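25 June 2019

The planner works. I am writing it down before I go to bed because in December I was ready to throw the whole thing out and go back to hand-tuned waypoints, and I want future me to remember that patience paid off for once!

The bug was in the collision checker. For weeks the arm in simulation had been taking these huge looping detours, swinging up and out before it would come down anywhere near the table, and I kept blaming the sampler. I changed the step size. I changed the goal bias. I rewrote the shortcutting pass twice (the second version was worse, and I kept it for four days out of pride). None of it touched the real problem. The padding was being added to every obstacle in the mesh loader and then added again in the checker, so the planner thought it was threading its way through a room full of balloons. No wonder it went over the top of everything.

Velimir Babić found it, or found the thread that led to it. He was reading my log over lunch and asked why the clearance number near the tray never dropped below a certain value, even when the gripper was supposed to be reaching right into it. I gave him a long answer about conservative bounds. Then I went back to my desk, printed both values side by side and just sat there laughing.

One deleted line. I reran the full Grollo set, all 114 queries, and went to make tea, and when I came back it had finished. Finished! It used to take me through tea and most of a sandwich. There were 6 failures, and three of those are goals I placed badly myself, inside the back of a chair, so the planner is right to refuse them. I may leave those in the set as a check that it keeps refusing.

What I enjoyed most was watching the paths afterward. I had the viewer open on the dining table scene and stepped through the reach toward the tray, and the elbow just tucks in and goes. No flourish. You can tell when a path is good before you look at a single number — it looks like something a person would do if they weren't thinking about it.

Still to do. The time parameterization is choppy where two segments join, and I think I am feeding it waypoints too close together. The Eklund controller will smooth some of that out, but I don't want to lean on it, since it hides things. I also want to replace the meshes for the small objects with simple hulls for planning and keep the detailed ones for rendering only. A sausage does not need that many triangles. Bread is trickier. If I wrap a hull around an open bun, the gap in it disappears as far as the planner is concerned, and someday I would like to put the sausage in that gap. So perhaps two hulls for the bread, one for each side. I sketched it on the back of an envelope and it seems fine.

After that, perception. Right now the planner gets object poses straight from the simulator, which is cheating, and everyone at Flondport knows it is cheating. The plan is to swap in estimated poses from a rendered depth image and see how much falls apart. I expect the dark tabletop to be no trouble in depth and a real nuisance in color. The dark middles of the shakers nearly vanish against it in the render, even to me.

I should sleep. I keep thinking about the bread. 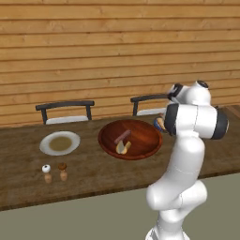
The dining table scene in the simulator, bun and sausage on the tray.

Comments (3)

mossgate: Double padding got me too, in a different library. I lost most of a spring to it. Glad you're back on the planner!

T. in the basement: Keep the bad goals. A planner that "solves" those is the scary kind.

pell_r: Would you post the two-hull thing once it's working? I have the same trouble with mugs and their handles.

Recent entries
Why I gave up on my own quaternion class
Graltness log viewer, first impressions
Seeds, reruns and a very long night
Notes on joint limits

This site uses cookies to remember your reading preferences. By continuing to browse you agree to their use. OK | Learn more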